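Gillstead Residents' Forum
Board: Community Food Store
Topic: Proposed change to collection arrangements

gillstead_stores wrote:
Members are invited to comment on the proposal that households collect from one shared basket on the table, in place of individually packed bags. The present system took 154 bags in March and placed a considerable burden on the packing rota. Comments will be considered before any change is made.

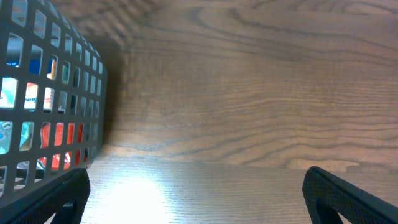
Shared basket, side view

Rulside_Tenant wrote:
I wish to record an objection. Packed bags ensure that each household receives an equal share. Under the proposal, those arriving after 2 pm would choose from whatever remained. Members in employment would be placed at a disadvantage.

dudek_lane wrote:
I respectfully disagree with the previous contributor. My household has returned tins from almost every bag, and I understand that others have done the same. Choice would reduce waste. I would, however, ask that the basket be kept on the table and not on the floor, for the benefit of members who cannot bend.
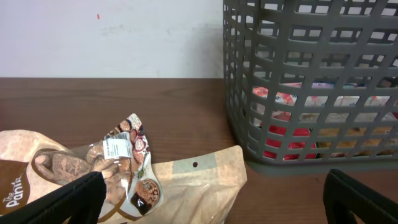 Reply 4: Request for further information

Gisance_House wrote:
Could the organisers confirm whether a limit per household is intended? The Gisance scheme permits 6 items per visit and has received few complaints.

gillstead_stores wrote:
A limit of 6 items is under consideration. Chilled goods would continue to be issued separately on request. As regards the contents of the basket, donated goods would be mixed by type, and it would be topped up during the session.

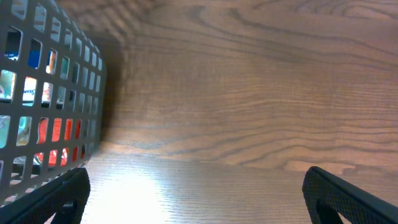 Members with dietary requirements may continue to request a packed bag in writing. The store serves some 2000 residents across Gillstead and Rulside, and no single arrangement will suit them all.

Rulside_Tenant wrote:
Topping up answers my concern in part. I maintain my objection until the times are published.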